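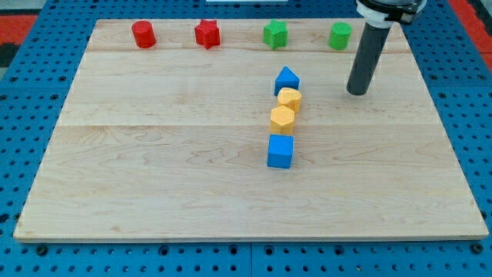 Shape blocks on the board, red cylinder at far left.

Zoltcombe Ground: Matchday Safety Checklist, Home Fixtures
Checked by: Nathalie Dewulf
Fixture: Zoltcombe v Hirach, league, Sunday, 3 p.m. kickoff
Status codes: OK / OK with comment / Fix before gates open / Fix before next home game

Walk started at the Yakubu End and went clockwise. Items from the last home game are marked "carried over" where they were still open.

1. PLAYING SURFACE AND GOALS

1.1 Goal frames upright, bolts tight, no sharp edges
OK. Both frames checked by hand. Net hooks at the Yakubu End replaced with the plastic kind.

1.2 Net pegs flush with the ground
Fix before gates open. One peg behind the left post at the Yakubu End was standing proud. Knocked in at 12:15 and checked again.

1.3 Surface free of holes, stones, glass
OK with comment. Soft patch in the near-side penalty area, same place as in November. It passed the heel test but will cut up. Referee shown the patch on arrival and content to play.

1.4 Sprinkler covers closed and level
OK. The cover by the halfway line has a new hinge.

1.5 Corner flags, flexible type
OK.

1.6 Run-off area clear
OK with comment. The Hirach kit man had put two skips inside the touchline rail. Moved behind the dugout when asked. Please tell visiting teams this at the time they arrive, it comes up most weeks.

2. DUGOUTS AND TECHNICAL AREA

2.1 Seats fixed, no broken backs
Fix before next home game. Away dugout, second seat from the tunnel, back is cracked. Taped over and taken out of use. Carried over.

2.2 Roof panels secure
OK.

2.3 Technical area lines visible
OK. Repainted Friday's training side as well, so there are faint old lines on the away side. Fourth official told which ones to use.

2.4 Stretcher and spinal board in place
OK. Straps counted and complete. Kept on the home side of the tunnel, not in the medical room.

3. STANDS AND TERRACE

3.1 Gangways and steps clear
OK with comment. Boxes of programs left at the top of the main stand steps. Moved to the kiosk.

3.2 Handrails firm
Fix before next home game. The rail at the bottom of the terrace steps has some play in it. It holds under a firm push, so the steps stayed open with a steward beside them. Welder booked.

3.3 Seats
OK with comment. 16 seats out of use in the main stand, all bagged and taken off sale. No change from last time.

3.4 Crush barriers on the terrace
OK. Visual check only. The load test certificate is in the office and runs to the end of the season.

3.5 Terrace capacity
OK. Limit is 1,000. The counter at the terrace turnstiles was set to zero before opening. Stewards are to close at the limit and send late arrivals to the main stand.

3.6 Away section
OK. Hirach took 111 tickets in advance. Segregation fence locked, both keys with the section supervisor.

4. GATES AND EXITS

4.1 Exit gates open fully and outward
Fix before gates open. Gate 2 was dragging on the concrete and needed two people to push it. Bottom edge ground back and hinge greased at 12:50. Opens with one hand now. I would still like the hinge looked at, as the post may have moved.

4.2 Exit gates staffed and never locked while the crowd is in
OK. Names are on the steward sheet.

4.3 Exit signs lit
OK with comment. The sign over the tea bar is dim but can be read. New tube ordered.

4.4 Emergency vehicle route clear
Fix before gates open. The Pliluleo delivery van was parked across it. Driver found and van moved by 1:10. The cones were still in the shed, which is how it got there. Cones go out first thing, before any deliveries.

5. MEDICAL

5.1 Defibrillator present, status light green
OK. Pads in date.

5.2 First aid kits stocked
OK with comment. Terrace kit short of large dressings. Topped up from the store. Please write in the book when something is used.

5.3 Medical staff signed in before gates open
OK.

5.4 Ambulance access agreed with gate staff
OK. Main gate, as usual.

6. POWER, LIGHTS, AND SOUND

6.1 Floodlights
OK with comment. All lit on test. The north-east pylon took longer than the others to come up. Have the electrician look at it when he is next in.

6.2 PA heard in all areas
Fix before gates open. Nothing from the speaker above the away section. Loose connector, pushed home and taped. Test message heard clearly at 1:20.

6.3 Backup loudhailers charged
OK. One in the control room, one at the tunnel.

6.4 Cables covered or off the ground
OK. Matting laid over the camera cable by the press seats.

7. CATERING

7.1 Extinguishers and fire blanket
OK. Service tags in date.

7.2 Gas bottles caged and locked
OK with comment. Cage was shut but the padlock was only hung on it. Locked and the manager told.

8. STEWARD BRIEFING

8.1 Held before gates open
OK. Given at 1:15. Covered the loose rail, the closed seats, Gate 2, and the terrace limit.

8.2 Radios tested
OK with comment. Channel 3 had interference, so the terrace team used channel 5.

OPEN ITEMS BEFORE THE NEXT HOME GAME

Away dugout seat back (2.1)
Terrace handrail (3.2)
Gate 2 hinge and post (4.1)
Tea bar exit sign (4.3)
North-east floodlight (6.1)

Gates opened at 1:30 with no items stopping play.

Signed: N. Dewulf
Copy to the ground office and the chief steward.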